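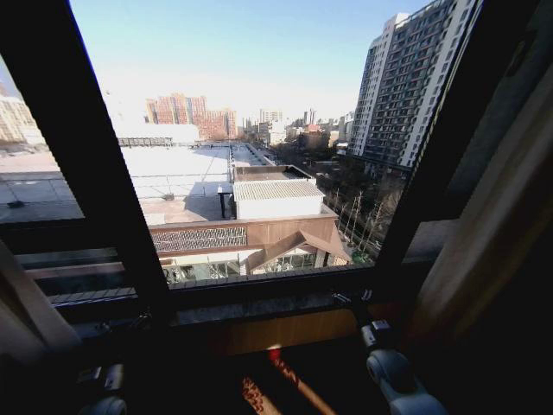
Window replacement grants to reopen to Tramaner households in April

The Tramaner Housing Office will accept new applications for its window replacement grant from April, following a review of the first round. The grant is open to owner-occupiers and to tenants who have their landlord's written consent.

Under the revised rules, the office will meet 65 per cent of the cost of replacing single-glazed windows, up to a fixed limit for each home. Households with a resident aged 72 or over will be assessed first. Applicants in the Golla and Dauda districts, where much of the housing was built before modern insulation standards, may apply as individuals or jointly with others in the same building.

Gifty Alhassan, head of grants at the office, said the joint application had been introduced at the request of residents' associations. "In the first round, neighbours on one staircase were sending us separate forms, separate quotations and separate drawings for identical work," she said. "A single file will now be enough for the whole staircase."

Two quotations are still required with every application. Work must not begin before written approval has been given, and costs met before that point cannot be refunded. Frames on listed buildings remain subject to separate permission from the planning department – applicants are advised to obtain this before applying for the grant.

The review, led by Jarmo Jääskeläinen, also found that many tenants had complained of street noise as well as draughts. Acoustic glazing will therefore be eligible on main roads, provided that it meets the same heat-loss requirement as standard units.

Forms will be available at the Tindach service point and at district libraries. Staff at the service point can help with completing them until 5 p.m. on working days. Decisions will be sent by post, and any appeal should be addressed to Joni Ojala at the Housing Office.

Residents whose applications were refused in the first round may apply again. Earlier quotations will not be accepted.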